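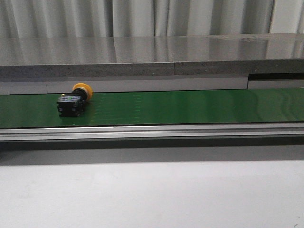 Endport Pleated Curtain, light gray

Plain drape for workrooms, stock rooms, back of shop. Hangs in soft folds, no lining. Sold by the panel, 54 in wide x 80 in long. Hooks are seperate — see Cerby hook pack.

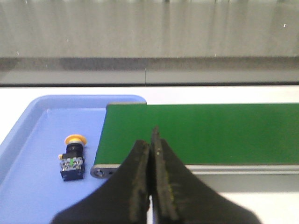 Care and ordering

Cool wash, hang damp, skip the dryer. Light iron if you must. Trade orders of 6 panels or more ship free from the Poon warehouse.

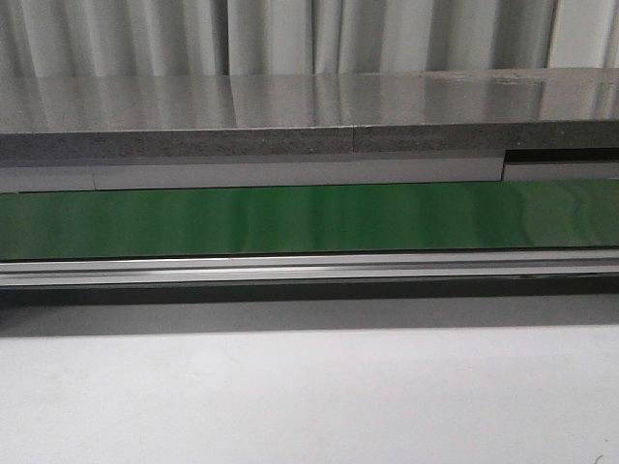

Custom lengths take longer, and cut panels cant be returned. Send the drop in inches — floor to rail — to Wen-hsiung Chu at the order desk. Darker gray back in February.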